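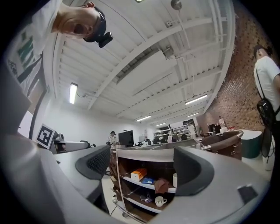 Cart with the mug and cup, between the fingers

Thread: Can anything put the cups away yet?

fluta_fan
Monday morning and I'm already excited, so bear with me! I've been reading everything I can find on home robots and I really believe tidying a shelf is the chore that falls first. Look at that cart: a white mug on the lower shelf, a cup and an orange box on the middle one, a paper bag. That's my kitchen after breakfast. A machine that could deal with a cart like that every day would change my life, and I think we're close.

gearslop57
Close to what, though? A mug with a handle, fine. Everyone demos the mug. The paper bag is where I'd put my money on it failing. Bags fold, they slide, they look different every time you set one down. I run a small packing line and we still have people doing anything soft.

Jussara Miranda
I'm with fluta_fan on this one — mostly. I spent September trying to get a secondhand arm to unload my dish rack and kept a log the whole time. 200 tries, 57 of them bad, and 40 of the bad ones were the same mistake: it came in too high and knocked the cup over. One mistake! You can work on one mistake. I was thrilled.

gearslop57
57 bad out of 200 is a lot of broken cups.

Jussara Miranda
Plastic cups :) And the last 15 tries were clean. I switched to softer pads from Linik and it stopped fighting the handles.

nullside_dan
What did you use for the approach angle? I'm on the Nullside controller and mine hates low shelves. Top shelf is great, middle shelf is okay, bottom shelf it just gives up and parks itself.

Jussara Miranda
Come in flat and slow for the bottom one. I wrote down my settings in the Yurchenko build thread, page two or three I think. You need more room in front of the shelf than you'd expect.

Liesbeth Vandenberghe
Can I push back on the whole framing? Picking a cup up is the easy half. Knowing where it goes, and whether it's clean, is the chore. My kids can all pick up a cup. I love this stuff as much as anyone here, but I'd call it a good hand that's still waiting for a housekeeper.

fluta_fan
Okay, fair, but I'd take the hand today! I can tell it where things go. One more for you all, with cloth in it this time — reddish-brown, crumpled, hanging over the shelf edge right next to a white cup. Mint-green cup on the shelf below. Would you go for the cloth first or the cup?
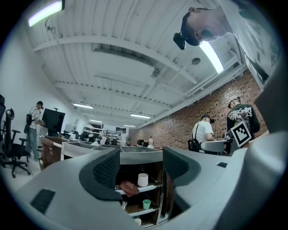
Replies, page 2

gearslop57
Cloth first. If you grab the cup and catch a fold, both come along.

nullside_dan
Cup first for me. It's the thing I know how to hold, and then the cloth has space around it.

Liesbeth Vandenberghe
Cloth, and then please wash it.

Jussara Miranda
Cup. I'll try both orders on my rack this week with a dish towel and post the log.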